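4.2 Small things on shared tables

Tables gave us our richest material! In the Grovumetti rooms at Roltenholm, 18 tables had no fixed owner, and people still made each one feel lived in. Plants were the clear favorites, with cups close behind (Figure 2).

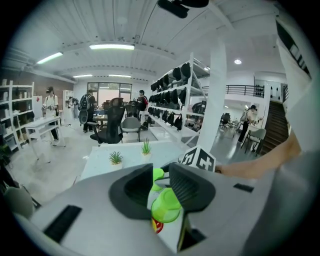 Figure 2. A green cup between two gripper fingers, a second green cup behind it, and two small potted succulents in white pots on a white tabletop, with office chairs and tall shelving behind.

One member wrote in the August survey that a table with a plant on it feels like somebody is coming back. We loved this answer, and it fits the wider pattern nicely. Tables with a plant were chosen first on most mornings, even when they stood far from the windows. Cups worked differently: people read them as a sign that the seat was taken, and walked on to the next table.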